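Rivbridge Learning Room
Progress report to the Nisetti Fund
Saturday, August 27, 2022
Prepared by Jacqueline Delorme, project lead

Where we are

The grant was made to set up and run a maths and reading room for adults who left school without qualifications. The room opened in the former ticket office on Palma Street and has been running on weekday evenings and one morning a week. This report covers the first half of the grant period. A second and final report will follow in November.

We had planned to open with both subjects at once. Reading started on time. Maths started four weeks late, after the tutor we had appointed took a post elsewhere and we had to advertise again. The new tutor has taught adults before and needed very little settling in. Learners who had put their names down for maths were offered a place in a reading group while they waited, and most took it up.

Enrolment and attendance

The target for the full grant period is 200 enrolled learners. We have reached 100 so far. The waiting list for the evening maths groups is longer than we would like, and the morning session has had spare places nearly every week. We asked people on the list whether they would move to the morning and almost all of them said no, mainly on account of work. From the autumn we intend to drop one morning hour and use the tutor time for a further evening group.

Attendance dipped in the school holidays. Several learners look after children or grandchildren and told us in advance that they would be away. We kept their places open. We do not count these as people who have left.

Teaching materials

The printed workbooks supplied with the course are good on money and weights but thin on shape and measurement. Learners found the flat drawings of solids hard to read, and a few said it was the part of maths they had disliked most at school. The tutor has been putting together short worksheets of her own. They ask simple things to begin with, such as how many faces of a block can be seen and which are hidden, and go on to area and volume.

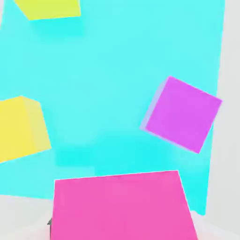

Picture with a yellow-green cube at top left.

The worksheets have been used with two groups. We will revise the wording before printing more, as some of the questions ran to three lines and the slower readers lost the thread. The reading tutor is helping with this.

The room

The Zandmont Trust, which owns the building, has let us have the second room at no extra rent until the end of the grant. It needs a new door closer and better lighting. The lighting has been ordered - delivery has been put back twice and we are now told to expect it in the autumn. Heating is the main worry for the winter. The radiators in the front room work but cannot be turned down, and the back room has only one.

Spending

Spending is close to budget overall. Tutor pay is under, owing to the late start in maths. Printing is over by £400, partly for the worksheets and partly for leaflets, which we had to print a second time when the evening hours changed. We would like to move £400 from tutor pay to printing to cover this and ask for the Fund's agreement. No other changes to the budget are requested.

Next steps

The extra evening maths group starts when the autumn timetable comes in. The first learners to sit the entry-level reading test will do so in November, and we will include their results in the final report if they have come back by then. We also need to replace the sign outside, which still gives the old opening hours.

Receipts and the attendance sheets are held at the Palma Street office and can be sent on request.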